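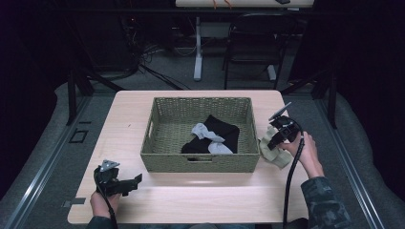 Laundry room: baskets and sorting

From September the shared laundry at Trarley changes to one open basket per load. The deep bags will be withdrawn. Small items collect at the bottom of a bag and stay there, and most of the single socks now in the lost property drawer came out of bags left on the shelf.

The new baskets are woven, with low straight walls and handle slots. Contents can be checked from above without tipping anything out. Please keep to the following when using them.

Sort on the table before loading. Dark cloths go in one basket and pale ones in another. Socks should be paired at this stage and turned the right way out.

Fold cloths loosely. A tight fold saves little space in a low basket and leaves creases that have to be pressed out later. Nothing should hang over the rim, as the baskets are stacked two high on the trolley.

Lift by both handle slots. The weave will spread if a full basket is carried by one wall.

Hatice Ersoy has measured the shelving. Each bay is 55 cm deep and takes one basket, end on, with the handle facing out. Bays are numbered and the number should be written on the load sheet by the door.

Single socks will be kept until the end of the month and then cut up for cleaning rags. Questions about bay numbers go to Taner Gezer, who is in the laundry on Thursday until midday.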